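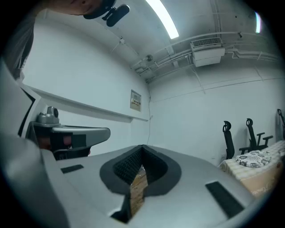

# Gavden Handheld Demonstrations

Release notes and data card, version 4. Last revised August 3, 2026.

Gavden is a set of two-handed manipulation demonstrations recorded with handheld grippers. The operator carries one gripper in each hand and does the task directly, with no robot in the loop. Recordings are converted to end-effector trajectories with Plaltik and replayed or used for training on any arm pair that has a Shawky-compatible mount.

Share 12 | Comments 4

## Contents

Each episode is one folder. A folder holds the video streams, a pose track for each gripper, a jaw-width track and a short text file with the task name and the operator's remarks. Episodes are not trimmed – the stretch before first contact is kept, as is the stretch after release. The June release trimmed both ends, which removed the approach motion in some tasks, and should not be mixed with this one.

Left and right are named from the operator's side. Earlier folders used "A" and "B". The conversion script still accepts these but prints a warning.

## Recording procedure

1. Start all streams before picking up the grippers.
2. Hold both grippers forward, in view of the head camera, and keep still until the timer has started.
3. Open and close each jaw fully once. Jaw width is scaled from this motion.
4. Carry out the task at a steady pace.
5. Return to the starting pose before stopping.

An episode is rejected if either pose track is lost for more than 32 consecutive samples. Shorter gaps are filled by interpolation and flagged in the pose file.
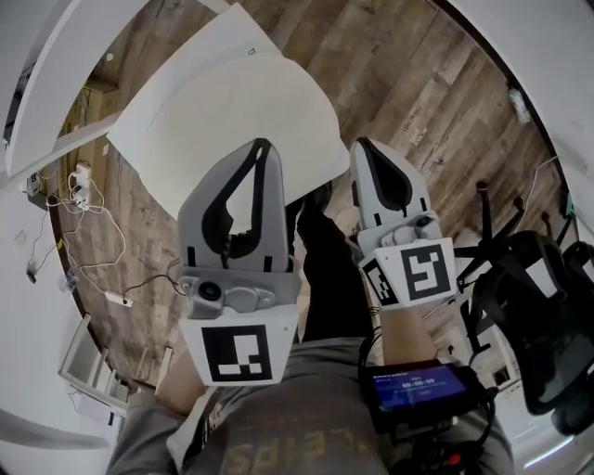 Category: Calibration and markers

The square markers on the gripper blocks tie the head view to the gripper poses. Marker size must be entered in the Plaltik settings file as printed, measured across the outer black border. A wrong value does not raise an error; it scales every distance in the episode.

Markers seen at a steep angle give poor depth. Where two markers on the same block are visible, the solver uses both and weights the one facing the camera more heavily.

## Known issues

- Head video is wide-angle and is supplied uncorrected. Lens parameters are in the session folder.
- Folders recorded with Grukex firmware 42 have the jaw tracks swapped. Use the --swap-jaws option.
- Operators' clothing, faces and room contents may appear. Blurring is left to the user and must be done before any redistribution.
- Finger pads wear. Pad changes are logged per session – not per episode.

## Licence

Research use only. See LICENCE.txt in the root folder.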